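Moketo Level Pack

Moketo is a set of 231 extra levels for Mindik, the top-down smuggling game where you run crates past harbor patrols and try not to sink your own boat. If you finished the main campaign and wanted more fog, more tugboats and far worse weather, welcome aboard!

What's in the pack

levels/ has the maps, one file each
music/ has 2 new tracks, both for the night runs
replays/ has 1,000 recorded runs you can race against as ghosts

The early maps are gentle. Things get mean once you reach Rinaldi Docks, where the cranes swing on a timer and the patrol boats finally learn to turn left (they never did in the base game, and yes, you could beat half the campaign that way). My favorite is Beltari Lock. You get one boat, no map and a gate that closes behind you.

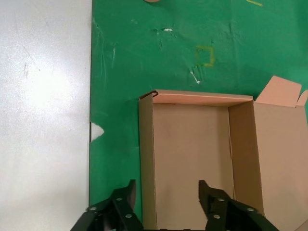
Installing

Unzip the folder into your Mindik mods directory and restart the game. The levels show up under Extra Runs. Old saves work fine, but ghosts recorded before the September patch will drift into walls, so delete those first.

Ghost replays are stored at 60 ticks per second. If you've set the game to run slower, turn on "match replay speed" in the options or the ghost will leave you behind at the first buoy.

Known problems

Fog draws on top of the pause menu on some laptops.
The lighthouse in Rinaldi Docks East can be pushed. I like it too much to fix it.

Sharing

Remix anything here, post your own maps, and send me your Beltari Lock times! Please keep this readme in the zip if you pass the pack along.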